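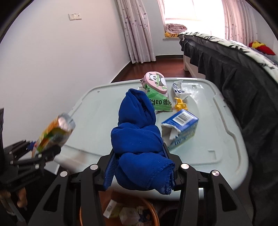

Household Paper: What to Keep, for How Long, and Where

2019-05-09

This post sets out the record-keeping practice adopted in this household over the past several years. It is published at the request of readers who wrote in after the earlier entry on moving from Arboleda to Busdale, in which it was mentioned that 323 pounds of the shipment consisted of paper. Most of that paper should not have been moved at all.

The practice described below applies to a private home with ordinary finances. Persons who operate a business, or who are party to a legal dispute, should follow the advice of a qualified professional.

1. Scope

Household paper is understood to include bills, bank and card statements, tax returns and their supporting documents, insurance policies, medical records, warranties, manuals, school reports, and correspondence. Photographs are excluded. They were treated in a separate post and will be treated again when the scanning is complete.

2. Permanent records

Certain documents are kept without limit of time. These are birth and marriage certificates, adoption papers, Social Security cards, military discharge papers, diplomas, wills, and the deed to any property currently owned. In this household they occupy a single fire-resistant box on the floor of the hall closet. The box measures less than was expected when it was purchased from the catalog, and letter-size folders must be placed in it at a slant.

A list of the contents is taped inside the lid. A second copy of the list is held by a relative out of state.

3. Records kept for a fixed period

Tax returns are kept permanently as a matter of preference. The receipts and forms that support them are kept for seven years and then shredded. Bank statements are kept for one year, unless a particular statement supports a deduction, in which case it is moved to the tax folder for that year.

Utility bills are kept until the following bill confirms that payment was received. For many years they were kept indefinitely. An inventory conducted in November found 1,209 of them, the oldest from a gas account in Arboleda that had been closed before the present furnace was built. No use was found for any of these.

Receipts for home improvements are kept for as long as the house is owned, and for seven years after its sale. This category is easily overlooked. The receipt for the roof at Arboleda was filed under "Weather" and was located only after the closing.

4. Warranties and manuals

Manuals are discarded when the same text can be obtained from the manufacturer. The exception is the manual for the Mamari dehumidifier, which is printed in a form that has not been found elsewhere and which contains handwritten notes on the drain hose.

Warranties are stapled to the proof of purchase and filed by room. Filing by brand was attempted and abandoned. When an appliance fails, its location is known to everyone in the house, and its brand frequently is not.

5. Equipment

The filing cabinet is a two-drawer Gerkurum, bought secondhand. The upper drawer sticks in humid weather. Hanging folders are used throughout, with plain tabs marked in pencil so that they may be revised. Colored tabs were used in the previous system, but the meaning of the green ones was lost.

The shredder accepts eight sheets at a time and must rest after several minutes of use. Readers with a large backlog may prefer a shredding service. The one nearest to Busdale charges by the box, and the full backlog from this house, roughly 2,000 sheets, fit in two boxes.

6. Schedule of review

A review is conducted once each year, after the tax return has been filed. It now requires one evening. The first review required most of a month, during which the dining table was not available for meals.

Incoming mail is opened on the day it arrives, standing up, beside the recycling bin. Envelopes and inserts are discarded at once. Items requiring action are placed in a tray, and the tray is emptied on the first and fifteenth of the month.

7. Matters not yet settled

No satisfactory rule has been adopted for greeting cards. There are at present 105 of them in a shoe box on the upper shelf, and a proposal to keep only those with a handwritten message has met with objections at home. Children's schoolwork is in a similar position. Comments on either subject are welcome and will be read, although replies may be delayed until after the garden has been planted.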